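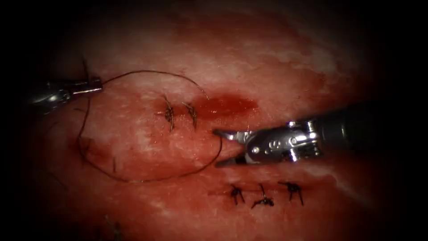 O nó é a unidade de medida

Opinião. Uchenna Nnaji, 12 de agosto de 2018

Discute-se demasiado a agulha e muito pouco o fio. Em quase todos os programas de treino de sutura que consultei, a avaliação incide sobre o ângulo de entrada, a distância à margem e a simetria entre pontos. O nó aparece no fim da grelha, com uma única linha e duas opções: seguro ou não seguro. Defendo que a ordem devia ser a inversa e que a gestão do fio, desde a primeira laçada até ao corte das pontas, merece a maior parte da nota.

O argumento é mecânico. Um ponto separado funciona como um anel fechado, e esse anel só transmite carga enquanto o nó mantiver o comprimento fixado no momento do aperto. Se o nó escorrega, o anel alarga e os bordos afastam-se. Se é apertado em excesso, o tecido incluído no anel fica comprimido e perde irrigação. Entre os dois extremos existe um intervalo estreito, que depende do calibre, do material e da espessura do tecido apanhado. A posição da agulha define onde a força é aplicada; o nó define quanta força lá fica.

A laçada e o seu tamanho

A maioria dos erros que vejo começa antes do aperto, na laçada. O principiante trabalha com fio a mais. Uma laçada larga pousada sobre o campo tem duas consequências: pode prender-se nas pontas dos nós já feitos e obriga o instrumento a percorrer um caminho longo para recolher a folga. Uma laçada curta, pelo contrário, fecha-se antes de a segunda pinça alcançar a ponta livre. Não há comprimento universal. Há uma relação entre o fio disponível e a amplitude de movimento dos instrumentos, e essa relação ensina-se mal porque raramente é medida.

No curso de Curnuvholm, que acompanhei em junho, foram registados 585 nós em bancada. O caderno de Babatunde Balogun, responsável pelo módulo, separa os tempos de passagem da agulha dos tempos de atadura, coisa que devia ser obrigatória em qualquer curso. Com os dois tempos somados, um formando rápido na agulha e desastrado no fio recebe a mesma classificação que outro com o perfil oposto. São dois problemas distintos e pedem exercícios distintos.

Apertar em instrumento

A atadura com instrumentos, quando o operador não sente a tensão do fio nos dedos, retira-lhe a informação de que mais se serve na técnica manual. Resta a vista. O operador tem de ler a tensão na retidão do fio, na deformação do tecido junto ao orifício de entrada e no assentamento do nó. É uma leitura possível, mas é uma leitura treinada, e exige que as duas pontas sejam tracionadas em sentidos opostos e no plano do nó. 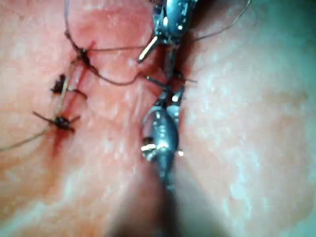

A distância entre as pinças durante o cruzamento é outro parâmetro desprezado. Pinças muito próximas permitem transferir o fio com pouco movimento, mas tapam parte do campo e favorecem o contacto metal com metal. Pinças afastadas deixam ver melhor e aumentam o trajeto. A minha preferência vai para a proximidade durante a transferência e o afastamento só no aperto, com a ponta curta imobilizada até a primeira laçada assentar. Aceito que outros ensinem de modo diferente. Não aceito que o assunto fique entregue ao gosto de cada formando.

Acrescento a questão do próprio fio. A pinça esmaga-o. Cada preensão no segmento que vai ficar no nó é um ponto de fragilidade potencial, sobretudo nos monofilamentos. A regra de agarrar apenas o que será cortado consta de quase todos os manuais e é violada com regularidade na bancada, onde ninguém desconta por isso.

Pontas, espaçamento e o que conta como acabado

As pontas cortadas curtas demais comprometem a segurança do nó; longas demais, incomodam o ponto seguinte — e o operador que o vai dar. Também aqui defendo um valor escrito no protocolo, por material, e uma verificação no fim da linha.

O manual Drunow, que ainda circula em várias escolas, propõe 5 nós consecutivos sem falha como critério de passagem. Parece-me insuficiente. Uma série tão curta avalia o melhor momento do formando e deixa de fora a fadiga, que altera primeiro a gestão do fio e só depois a colocação da agulha. Preferia séries longas, com uma amostra dos nós submetida a tração até à falha e o modo de falha anotado: rutura ou deslizamento. A rutura junto ao nó diz algo sobre o material e o manuseamento. O deslizamento diz quase tudo sobre a técnica.

Objetam-me que isto torna a avaliação mais lenta e mais cara. Torna. Uma bancada de tração simples e um caderno com duas colunas de tempos resolvem a maior parte do problema, e o restante é disciplina de registo. Enquanto a grelha continuar a reservar uma linha para o nó, os formandos continuarão a treinar a agulha.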